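Back from the Brondelix open day, notes typed up on the ferry out of Zadar so excuse the state of them.

Got there at ten, queue already down the ramp. 105 people on the list, two halls, one coffee machine. Hall A was shop-floor stuff, Hall B was the mock flat. Went to B first as that's what I came for. Can these things do chores yet, yes or no.

Shirts first. The Cherkaoui folding bench took 38 minutes over one basket. Neat piles, I'll give it that, but it wanted every shirt laid out flat by a person beforehand. At which point you may as well fold it. Towels much quicker. Socks not attempted.

Then the kitchen corner, Nullport arm on a wheeled base, putting cups away. Good with the cups. Slow but good, no breakages while I stood there. Asked if it could do a dishwasher start to finish and got a long answer that meant no. Price on the card was 1,849 a month, lease only, fitting extra. Didn't see anyone reach for a pen.

Hall A after lunch (cheese roll, fine). Shelf restocking is where it gets closer to real. Boxes of one size, all day long, no bother. Mix in bags of rice and it all slows to a crawl, the arm has to have a second and third go at the grip and someone in a fleece comes over to help.
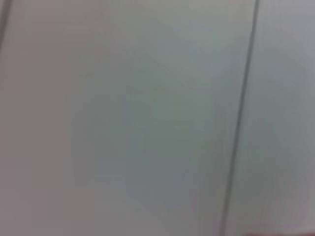
Cupboards are the sticking point, if you ask me. Every demo I watched slowed right down once a door came into it, and I can see why. Get in close and you've got pale grey on both sides of one thin dark line, no handle on either side to aim for, plus a soft shadow across the wider part to muddle things. I'd feel along the gap with a fingertip without thinking. One of the engineers said touch sensing is wher most of their money goes now and I beleive it.

Left at four with a tote bag and a sore back. Shop floor, nearly, if your boxes all match. Home, not for me this year. Going again next June if they'll have me, want to see the socks.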